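Keeping the Virtual Cell in Order

At Jerholm, the maintenance log for the tabletop cell runs to 589 entries, and very few of them concern hardware. The cell exists in simulation. A single arm stands on a pedestal beside a dining table, and its task is to pick up and set down household goods on request. The team responsible for it has found that a simulated machine needs much the same upkeep as a physical one.

Santosh Rathore, who leads the group, took over the cell in July. His first decision was to treat the base position as a fixed reference. Earlier users had moved the pedestal whenever an object proved hard to reach, and results from one month could not be compared with those of the next. The base is now locked, and any change requires a signed request.

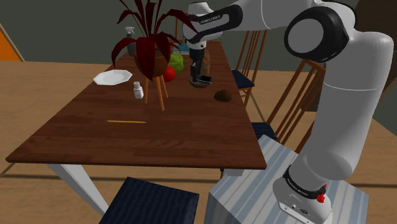 The second area of work was the gripper. Small, flat objects lying on a tabletop are the most demanding test of its setup, as the fingers must come down close to the surface without passing into it. A contact setting that is too soft lets the fingertips sink into the wood - one that is too stiff throws the object aside. The present values were reached after 14 rounds of adjustment, carried out on a copy of the cell supplied by Rollier, the firm that maintains the physics software.

Objects receive similar attention. Each item in the Vindwood library, from kitchen produce to bottles and plates, has its own mass, friction and collision shape. The library holds 948 items at present. Rounded and irregular shapes cause the most trouble, and a potato that rolls without end is a familiar fault report.

A routine check is run before every working session. The arm is driven through 80 stored poses, and the joint readings are compared with the reference file. If any joint differs, the session does not begin until the cause has been found and entered in the log.

"People expect a simulation to stay as they left it," Rathore says. "Software updates alone are enough to prevent that."

A second cell, to be prepared with Dantas, will use the same base reference and the same log format.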